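Two arms, one tote and a lot of cardboard: inside the Relcombe robotics club

The robotics club at Relcombe has a habit of starting before anyone has taken their coat off. By the time I had signed in, a laptop was open, an argument about wrist angles was well under way, and the club captain was talking to me over her shoulder.

"You've come on a good week," she said. "Last week we were mostly doing cable ties."

She is in her final year at the college and has been a member since she was 14. This year's project is called Tako, after the Japanese word for octopus, and it is a set of programs for getting two robot arms to work on the same job without bumping into each other. The job is packing and unpacking boxes, because that is what the Morikawa Challenge asks for. Teams get a storeroom, some shelves, a list of items and a time limit, and the finals are in July.

"It sounds dull when I tell my friends," she said. "Boxes! But try telling two hands how to pick up one box between them. You do it every day and you've got no idea how you do it. I think about it in the supermarket now. I stand there watching people bag up their shopping."
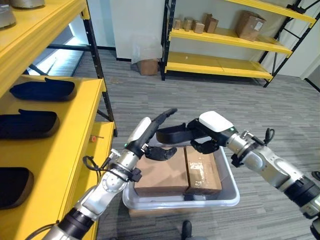 Both grippers over the tote, with two boxes side by side inside it.

The gap between two boxes, she explained, is where a lot of the trouble lives. Fingers need somewhere to go. If the boxes are packed close, one arm may have to nudge a box over so that the other can get hold of it, and each arm has to know when it is its turn.

"We had a rule at first that the left arm always went first," she said. "Lovely simple rule. Then we gave it a box that was nearer the right arm, and the left one reached all the way across and blocked everything. So now they sort of bid for it. Whichever has the easier reach gets the box, and the other one keeps clear or helps."

The bidding part was written by a second-year who had never programmed before joining (he had come along for the soldering, he told me, and stayed for the arguing). He is very proud of it and rather less proud of what he called it. The file is named Flumum, which was a slip of the keyboard late one evening, and by the time he noticed, everything else depended on it.

"I could change it," he said. "I'd have to change it in a lot of places, though. And people like it now. It's on the team shirts."

He showed me the log, which is kept in an exercise book as well as on the laptop. Every attempt gets a line: which box, which arm started, what happened. The latest entry was number 2335. Plenty of the lines just say "dropped" and a few say "dropped (my fault)".

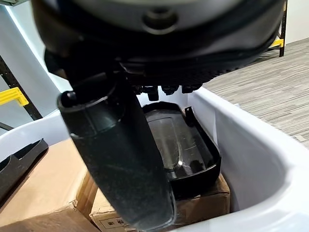

Words and pictures by the Relcombe college magazine team
Feb 7, 2025

I asked what they look for when they go back through the gripper's own view, and got three answers at once. The captain won.

"Edges," she said. "Where does the cardboard stop and the plastic start? Black plastic next to a black finger is horrible, you can hardly tell them apart. And flaps. A flap that's come up a bit changes the whole shape of the box. We had a long spell of thinking the program was wrong when it was grabbing exactly what we'd told it to grab, and we'd told it to grab a flap."

There are seven of them in the team, and they meet for roughly two hours after lessons, longer when there's a deadline. Not all of them want to go into engineering. One is applying for nursing and is the best in the group at spotting a bad grip before it goes wrong. Another looks after the written report, which counts towards the score and which, the captain admits, everybody else would have left until June.

What would they say to someone thinking of joining? The second-year thought about it for a while.

"Come and break something," he said. "Then write it in the book."

The captain wanted to add that there are spare places, that no experience is needed, and that biscuits are provided on a rota. She then excused herself, because someone had changed the wrist angle again and she had views.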